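Hanging Patterned Wallpaper in a Small Alcove

Residents of Wulosden House may paper one alcove or recess in their unit with written approval from the Buildings Office. The method below was prepared by Sibel Türkmen and applies to paste-the-wall papers only.

Before You Buy

Measure the height of each wall in two places and use the larger figure. Add the pattern repeat to every strip after the first. An alcove with walls 86 inches high will normally need 2 double rolls, but a large repeat can raise that number. Check that all rolls carry the same batch number.

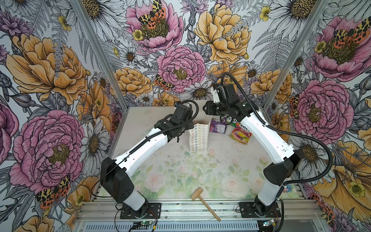
Pattern choice affects both waste and difficulty. Stripes and grids show every wall that is out of plumb, and older units have few walls that are not. A dense botanical print, with large peonies, daisies and spotted moths set close together, is more forgiving at the corners. Residents papering for the first time are advised to choose a print of this kind.

Preparing the Walls

Remove outlet covers after switching off the circuit. Fill holes, sand them flush and wipe away the dust. Apply one coat of primer and leave it overnight — new plaster requires a second coat.

Hanging the Paper

1. Draw a plumb line on the back wall, starting from the center. Place a large flower here if the print has one.
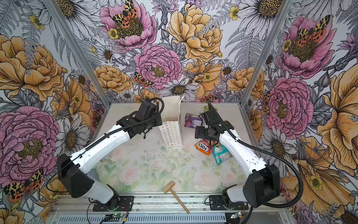 2. Paste the wall slightly wider than the strip. Hang from the top, leaving 2 inches of excess at the ceiling and the baseboard.

3. Smooth from the center outward with a dry brush. Wipe paste from the surface at once.

4. At inside corners, cut the strip so that it turns onto the side wall by half an inch. Hang the remainder over it, matched as closely as possible at eye level.

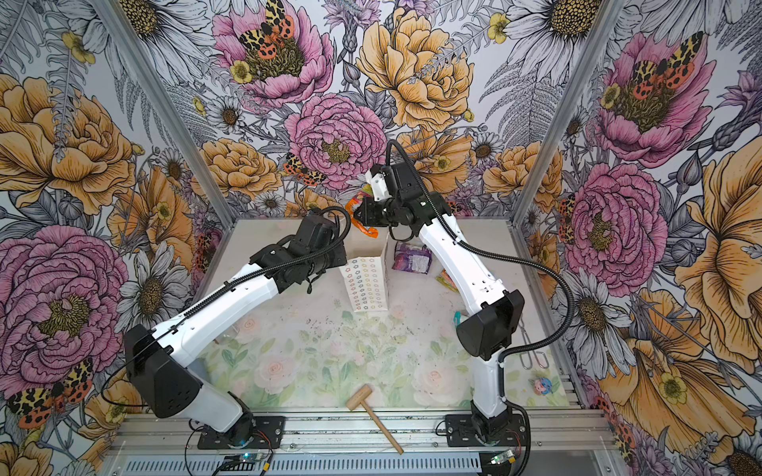

5. Trim with a new blade against a broad knife. Change the blade after every strip.

Inspection

Leave the heating low until the paste has dried. Open seams may be closed with seam adhesive and a roller. Requests for inspection should be sent to Hamisi Okoth at the Buildings Office, with the unit number and the name of the paper.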